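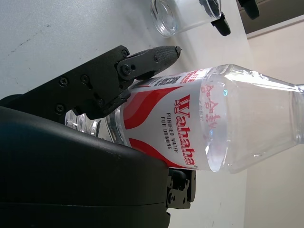

Re: [dratance-list] Sunday sessions and the marquee question
14 September 2011

Hi all,

Sorry for the slow reply, I've had the builders in and the computer has been under a dust sheet since Friday. I've read the whole thread now in one go with a pot of tea, and I'll try to answer the bits that were aimed at me. The original message is quoted in chunks so you can see what I'm on about.

> First, can we settle where the Sunday singaround is going to be next
> year? The back bar at the Kellar was packed to the doors and half the
> people who wanted to sing never got near a chair.

Yes, agreed, it was a squash. I was wedged in by the dartboard with my concertina on my knees and couldn't open it fully without elbowing a very patient man from Stevgate. But I do love that room! It has the low ceiling and the wooden floor, and when everybody comes in on a chorus it goes right through your boots. The year we tried the school hall it was like singing into a duvet. So my vote is to keep the Kellar for the Sunday and open a second singaround upstairs, in the room with the piano, for people who'd like something quieter. The landlady told me at the end of the weekend that we could have it for nothing if we put the chairs back. We would need somebody to run it, mind. I'll do the first hour if someone takes over from me so I can get to the ceilidh.

> Second, the marquee. The quote for the big one has gone up to 700
> pounds for the weekend. Do we really need it? Feng Meadow drains
> well and we were lucky with the weather in May.

We were lucky, and I don't want to bank on it twice. Those of you who were there the year before will remember the morris sides dancing in bin bags. I do think 700 is steep, though. Has anybody asked whether the price includes the wooden floor? Last time it was listed separately and we only noticed when the invoice came. If the floor is in, I'd say pay it and be glad. If it isn't, then I'd sooner have the smaller tent and put the dancing in the market square on the Saturday afternoon, where people walking past with their shopping actually stop and join in. Some of the best dancing I saw all weekend was outside the chemist's.

> Third, ticket numbers. We sold 137 weekend tickets, which is the most
> we have ever done, but the day tickets were down. I wonder if the
> programme was too late going out.

I'm sure that was a good part of it. My own sister didn't know who was on until the Thursday, and she lives in the next village. Could we have the programme out before Easter, even if there are a couple of gaps in it? People don't mind "more to be announced" at the bottom. What they do mind is not knowing whether to book the caravan. I can do the typing and the folding again, and the library is happy to have a pile on the counter.

While I'm on the subject of the programme, please can we print the workshop times in a bigger size? I had three people ask me when the fiddle workshop was while they were holding the piece of paper that told them.

> Fourth, several people have said they would like more for children
> on the Saturday. Any ideas?

Loads! The lantern making went down a storm, and I still have a box of willow left over in the shed, so that's most of the cost gone already. I also think we should ask the Stevgate clog dancers to do their beginners' half hour again. They had a queue of little ones stamping along in wellies, and it was a joy. The one thing I'd change is the time. Half past nine was far too early for the teenagers, who drifted in just as it was finishing. Eleven would be much better, and then the procession can go straight off from the meadow at noon with everyone already in one place.

> Last of all, the camping. We had complaints about noise after
> midnight from the 5 vans parked nearest the gate.

Hmm. I was in one of those vans and I'm afraid I was probably some of the noise – sorry! There was a tune going round that none of us could remember the B part of, and we had to keep going until we'd got it. Could we have a late field and an early field? The hedge halfway down makes a natural line, and the session people could go at the far end by the stream where there's only sheep to annoy. We'd want a light on the stile if we did that. I went over it in the dark and had a bruise the shape of Wales.

A few odds and ends before I go and find my dinner:

A grey flat cap and a tin whistle in D were left in the Kellar and are now on my kitchen dresser. The whistle has blue tape round the top. Drop me a line if it's yours.

The tune people have been asking me for is in the Dratance tune book, page 7, though it's written out in G there and we were playing it in D. I'll bring copies of it in the right key to the next practice night.

And has anyone got the long extension lead? It went into the back of somebody's car with the bunting, and the bunting came back.

I can't make the meeting next week (plasterer), so please take this as my two penn'orth. Upstairs room yes, marquee yes if the floor's included, clogs at eleven. If you need me to ring the landlady, do say, only leave it till after the weekend as she's away.

All the best, and keep practising that B part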